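Tips > Kitchen > Setting the Table > Trays

Search all tips Go

What a table-setting study taught me about trays

I have been setting breakfast trays for most of my grown life, for children with colds and for a mother-in-law who liked her tea at a particular angle, and I never thought there was anything to study in it. Then last October I got to spend a few mornings with the Anier project, where Montserrat Bustamante and her small group are teaching a robot to lay out a tray by having people do it first with grippers in their hands. I came home with a notebook full of tips for my own kitchen, and I'd like to pass them along.

The method is simple enough to tell over the fence. A person holds a gripper in each hand, the same shape the robot has, and lays the tray the way they would at home. Everything the hands do gets recorded. They gathered 1577 of these little turns at the table, and the robot learned from the whole pile, the neat ones and the clumsy ones together. What Montserrat wanted to know was whether the way you set up the table beforehand matters more than how many turns you collect. For cups and spoons, in her results, it did.

So, the tips, in the order I wrote them down.

Put the tray down first and leave it alone. In the early turns people kept nudging it while they worked, and the robot picked up the nudging too! When the tray went down once and stayed put, the spoon ended up where it belonged far more often. I do the same at home now, and I spill less.

Keep the saucer off to the far side while you get the tray ready, with a good hand's width between them. Your wrist needs that room more than you'd think, and so does a gripper.
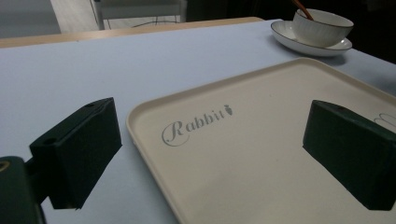 Same tray, same table:

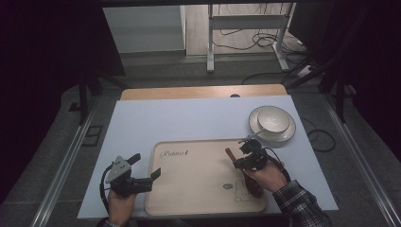
Rüdiger Hamann wrote in to say that he tried leaving the tray still and it made no difference until he also stopped reaching across himself. He wants to know if the study looked at which hand does what, as he is left-handed and most advice on laying a table seems to be written for somebody else.

It did look at that, Rüdiger, and you are on to something. The turns where each hand kept to its own half of the tray were the easiest ones for the robot to copy. When the hands crossed, it tended to stop halfway and wait, rather like my husband with the dishwasher. It made no difference which hand had the spoon, so go ahead and do everything the other way around.

Take the spoon by the handle if you can, a little above the middle. Held too near the end it swings – and a swinging spoon knocks the cup. The robot was worse at this than we are, but it had the same trouble for the same reason.

Try a new layout 4 times before you decide you don't like it. The group let each person have 8 practice turns before any were kept, and Montserrat told me the first few nearly always looked stiff. Mine certainly did.

They haven't tried it with a full cup yet, and I've asked her to let me know when they do. I'll add a note to this page, along with whatever I can find out about napkins.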